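Chapter 7

Choosing Between Two Grippers

By Mackenzie Kennedy

By now you have spent a good many pages with motors, joints and the arithmetic of where an arm's tip ends up, and you may be wondering when we are finally going to pick something up. We are going to do it now! This chapter is about the last few inches of the machine, the part that touches the world, and about how to tell whether one design of that part is better than another for the job you have in mind.

I should warn you that the question is a slippery one. When I first taught this material at Pelletier, I gave my students two sets of fingers and asked them which was better, and they went off and came back with eleven pages of strong opinions and very little that I could check. That was my fault and not theirs. "Better" means next to nothing until you have said what is being picked up, how it is sitting, and what you are willing to put up with along the way (a dented cup, a slow approach, a second try).

So we begin with the fingers themselves. A pair of flat parallel jaws is the usual starting point, and for boxes and blocks it is hard to beat. Angled pads behave differently. As they come together, the tips and the heels of the pads don't meet the object in the same way, and a rounded thing may settle nicely into place or may squirt out toward you like a wet bar of soap. The covering matters too. A rough, slightly soft face forgives a poor approach, but it also gathers dust, and a dusty pad is a different pad from the one you tested in the morning.
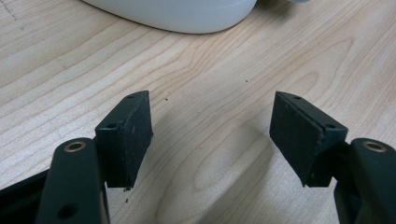 Get into the habit, then, of looking at the pads before every set of trials and writing down what you find. It takes less than a minute, and I have had whole afternoons of puzzling numbers explained by one line in a notebook saying that the left face was starting to wear at the corner. Check the screws while you are there. A pad that can shift even a little will give you a lovely, steady drift in your results that has nothing to do with the design.

Next comes the choice of objects. It is tempting to use machined blocks, which are always the same, and for your first practice runs you should. But most people who want a gripper want it for ordinary stuff, and ordinary stuff is rarely so polite. Paper cups are a favorite of mine. Squeeze too lightly and the cup slips; squeeze a little too hard and the wall buckles, and from then on you are testing a different cup. They are cheap, too -- we went through over 700 of them while working out the exercises for this chapter, and I still find them in my desk.
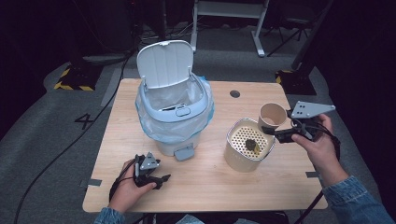
A cup also makes you think about tilt. Holding one upright is a fairly gentle test. Tipping it changes where the weight hangs and which part of the pad is doing the work, and a grip that seemed perfectly firm a moment ago can begin to turn in the fingers. If your task calls for tipping, then your trials have to include tipping, at the angle the task needs and at a speed you can repeat.

Working by hand, with the gripper on a handle, is a very good way to learn all this before you ever bolt anything to an arm. Your wrist will make small corrections you don't notice, of course, and you must be careful not to give the gripper credit for them. Still, you will feel where a grasp is awkward, and you will learn which hand wants to do what. Try the whole task slowly with one gripper, then with two, and jot down every moment when you had to stop and think. Keep the table crowded enough to be realistic, with containers of more than one shape and at least one packet or wrapper that won't stand up by itself.

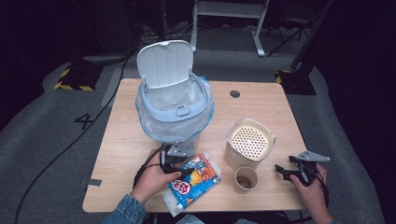 7.1 Setting Up a Fair Comparison

Let us call our two finger designs Brevura and Pluva, as we will for the rest of the book. Each is to be given 100 tries at the same task, with the same person at the handle, and the designs are to be swapped every ten tries so that a tired hand doesn't count against only one of them. Before the first try, write down what counts as a success.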